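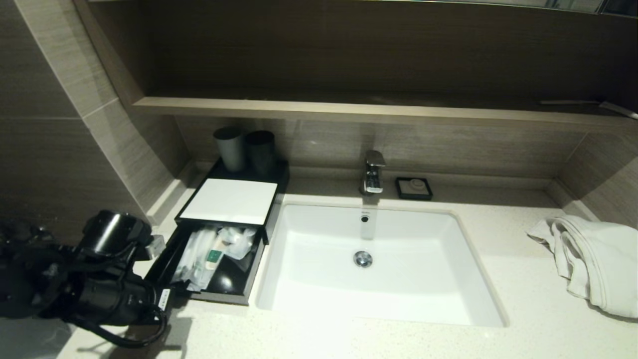 Open day at Werkach, June - notes and questions

werkach_events
Thank you to all 77 visitors who attended. The vanity demonstration was given 2 times, with the arm working at the amenity drawer beside the basin. Members who were present are invited to post their remarks in this thread.

Tươi Triệu
I attended on behalf of Madura, where we look after 757 rooms. The drawer is the part of the job our staff like least, as the packets are small and the plastic wrapping catches. I should be glad to know whether the arm is expected to sort the contents or only to restock them.

gaber_ops
Restocking only at present, as stated in the morning talk.

lindqvale
With respect, I do not consider a single vanity a fair test. The drawer was already open when my group came in. In our hotel at Girkavthorpe the drawers are stiff, and the towels are seldom left in the same place twice.

gaber_ops
The drawer was opened before each group entered. This was set out on the programme sheet.

lindqvale
I did not receive a sheet.

Tươi Triệu
They were on the table by the coats. I would disagree with lindqvale on one point: a plain task shown slowly was of more use to us than a full room clean would have been. My concern is time. I noted over 55 seconds for one packet.

werkach_events
The timing is noted and has been passed to the Gaber team. Programme sheets may be requested by private message. Questions on stiff drawers will be taken at the next visit - please post them here beforehand.

lindqvale
Sheet requested, thank you.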